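Vukbridge Robotics Club - progress report to the Dovudik Fund
Wednesday, February 8, 2023

Period covered: autumn term to the end of January

1. Summary

The grant was given to let the club run a year of work on household robots in simulation, so that members could learn to program an arm without the cost of buying one. The work is on schedule. Members can now start the simulator on their own, write a task, run it and save the results. We have not yet reached the point where the arm does a whole task reliably, and the second half of the year is for that.

2. Use of the grant

The grant was £3000. We have spent most of it on 2 second-hand desktop computers with graphics cards good enough for the simulator, plus monitors and cables. £300 is held back for travel to the Jurketach student challenge in the summer. A further £200 was put aside for repairs and has not been touched. Receipts are with the school office and copies can be sent on request.

3. Work done

The first half of term went on installation and basic lessons. The simulator would not run on the school's own machines, which held us up by a fortnight, and the club met for theory sessions until the new computers arrived. These sessions covered coordinates, joint angles and how a gripper is told to open and close. They were less popular than the practical ones, but the members who sat through them are the ones now writing most of the code.

Since January the club has worked in a kitchen setting, which is the setting used for the Jurketach challenge. Members work in pairs. One pair writes the movement code and another checks the saved runs and fills in the log. The tasks so far are reaching for an object on the worktop, closing the gripper on it, and moving it to another part of the kitchen.

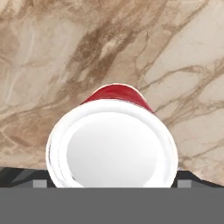
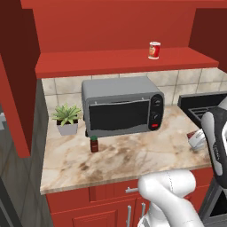
Simulated kitchen: a red cup between the gripper fingers (first picture) and the arm beside the counter with the toaster oven (second picture).

The shared code is kept in a library that members named Baek. It holds the movement routines, the log sheets and a short guide for newcomers. The guide needs rewriting, as it still describes the version we used in the autumn.

4. Problems

Grasping is the weak point. Cups lying on their side are harder for our code than upright ones, and members are still trying different approach angles. Run times are also long. A full set of tests takes most of a session, so we now leave it going over lunch and look at the log afterwards.

Attendance dropped before the mock exams and has since recovered. Older members will be away again in the spring, so the younger ones are being shown how to run the tests.

5. Plans for the rest of the year

- Finish the grasping code and fix it at one version before Easter.
- Join reaching, grasping and placing into a single task.
- Rewrite the Baek guide.
- Enter one team for the Jurketach challenge - two if numbers allow.
- Hold an open afternoon for parents and younger pupils.

We are not asking for any change to the grant. If the repair money is still unspent at Easter, we would like permission to put it towards a larger hard drive, as the saved runs are filling the present ones. We would be glad of an answer on this before the end of term. The final report will follow after the challenge.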